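Gripper Trials FAQ

I get the same handful of emails every time I post about the two-arm cell, so I've put the answers in one place. If yours isn't covered, use the contact form and I'll get to it. Eventually!

What are you comparing?

Two sets of gripper jaws, mostly. One set came from Granex and the other is my own design, cut by a small shop called Corura over in Stosstead. I'm also trying two places to mount the wrist camera, and that has eaten far more of my evenings than the jaws have.

Why two arms? Couldn't you test jaws with one?

Sure, and I did for the first few months. But the jobs I care about are handovers and lifting a bin from both sides, and those go wrong in ways a single arm never shows you. One arm pulls a hair early, the tray twists, and suddenly your favorite jaw is the bad one.

What does a trial look like?

Pretty dull, to be fair. The arms go to their start poses, I check the tray, I hit go, and I write down what happened. A trial counts as a pass only if the tray comes up level, holds for a slow count of five and goes back down without a bounce. I run them in blocks of 24 and then stop for coffee, mainly so I don't start being generous with the scoring.

I always start with the tray empty. A full one hides a sloppy grip (the weight settles everything into place), and an empty one skates away the moment one side touches first.

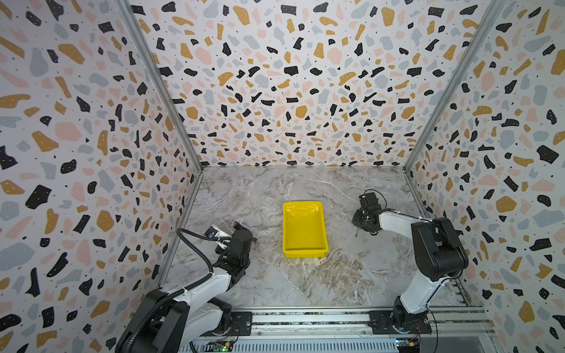

Why the loud walls and the marble floor?

Plain white walls made my camera tests look better than they deserved. With a busy pattern behind the tray, the tracking has to work for its living. The speckled walls and the marble floor are both staying for this round, and I'd like to try a dull gray version later to see how much changes.

Why a yellow tray?

Easy to find against the gray floor. There's yellow in the wall pattern too, and I wondered if that would trip up the color matching. It did, a little, whenever the crop took in too much wall. Tightening the crop sorted it.

Which jaws are winning?

Out of 1079 logged lifts so far, the Granex set is ahead on clean pickups and mine is ahead on not letting go. I know that's an annoying answer. The rolled rim is the sticking point – a flat jaw wants to slide off it, and a jaw with a deep notch grabs beautifully but then doesn't want to release. I have a shallower notch on order.

Where should I put a wrist camera?

Beside the gripper, if you can only pick one spot. I tried it higher up the arm, and the view was nicer right up until the jaws got close and blocked the part I needed. Close in, you lose the wide view but you keep the tips for longer.

How do you deal with the cables?

Leave more slack than looks tidy. My first attempt was gorgeous and yanked a connector loose on the first big wrist turn. Now I leave a generous loop going to the camera and use small cable ties along the links. Run every pose slowly before you trim a single tie.

Which controller are you using?

I've gone back and forth between an Ebihara unit and a homemade setup. The Ebihara one is smoother at low speed. The homemade one is easier to poke at when something stalls, so it gets used for anything new. I keep both arms on the same controller during a block, otherwise the timing numbers are useless.

How fast do you run it?

Slower than you'd like! My default approach takes roughly 400 milliseconds longer than it has to, and I've left it there. When I sped things up, I got 61 lifts into the session before I noticed that most of my failures were the tray being nudged on approach, and I had to throw the lot out.

Can I have your jaw files?

Once the shallow notch version is done, yes. The current one has a hole in the wrong place that I've been filing out by hand, and I don't want that mistake spreading.

Do you take suggestions for other grippers?

Please! Parallel jaws only for now. I'll look at suction in August if the bench is free.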